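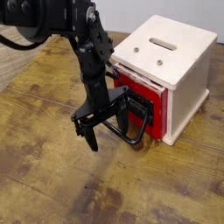

Red drawer front with the black loop handle and its mounting plate.

Handle on small one-drawer box touches the table, front panel rubs on one side
Posted by jallisside_bench in Small Woodwork and Repairs

I built a small cube box with a single drawer to hold screws and drill bits. Carcass is pale wood, finished cream. Drawer front is gloss red, painted separately. The handle is a bent black metal loop on a rectangular plate, screwed through the face.

Two problems.

First, the handle hangs low. Depending on how the plate is tightened, the lower bar either clears the tabletop by a small margin or scrapes it when the drawer is opened. My table is old and worn so I am not worried about marks, but the box will end up on a painted shelf.

Second, the drawer binds over the last 4 mm of travel. It slides well until then, and after that it needs a push. The paint on the front is two coats over primer. I did not measure the gap before painting. The box was assembled in February and the room is not heated.

I would like to fix both without rebuilding the carcass. Is there a way to tell whether the paint or the wood is at fault?
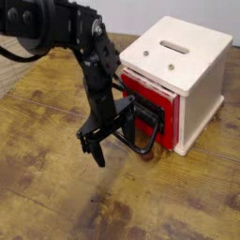

The box from the same side, showing the top with its slot and the two screw heads.

Arturo Sartori
Treat these as separate faults.

Binding: take the drawer out and rub a soft pencil along all four edges of the front panel. Close it until it stops, open it, and look for where the graphite has smeared. If the smear is on the painted edge only, the paint is the cause. Sand that edge with 80 grit wrapped on a flat block until you reach primer, then touch up with one thin coat. Gloss paint builds up at corners more than people expect, and two coats over primer can use up the whole gap on a box this small.

If the smear is on the drawer side behind the front, the wood has moved or the box is out of square. Measure the opening corner to corner both ways. On mine (a Kondby kit, similar size) one diagonal read 164 mm and the other was 2 mm longer. I loosened the screws in the top panel, pulled the body square with a clamp, and retightened them. You have screws in the top as well, so try that before removing any material.

Handle: remove the plate, fill the holes with glued hardwood slivers, let them cure overnight, and redrill higher. Check first that the plate will cover the old holes. If it will not, paint the repair before you refit it.

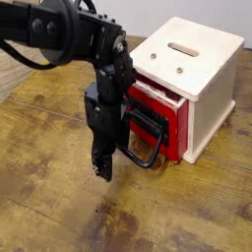

Do the squaring before you move the handle. If the body shifts, the drawer front will sit at a slightly different height, and you would then be setting the handle from a wrong reference. Leave the drawer slightly open while you tighten the top screws — the sides need something to register against, but the front should not be jammed in its opening.

Wax the runners last. Wax gets onto your hands and then onto everything you plan to paint.

ruggiero_tools
just use a smaller handle. Skedari sells flat ones, same kind of plate, the knob type might work too. check the screw spacing. I never bother with loops on anything low down

jallisside_bench
Pencil test done. The smear is on the right painted edge, nothing on the drawer side. Sanded as described and it now closes with light pressure. The diagonals match, so I left the top screws alone. I have not moved the handle yet. The plate would leave the lower holes exposed by half their width, so I will fill and paint first.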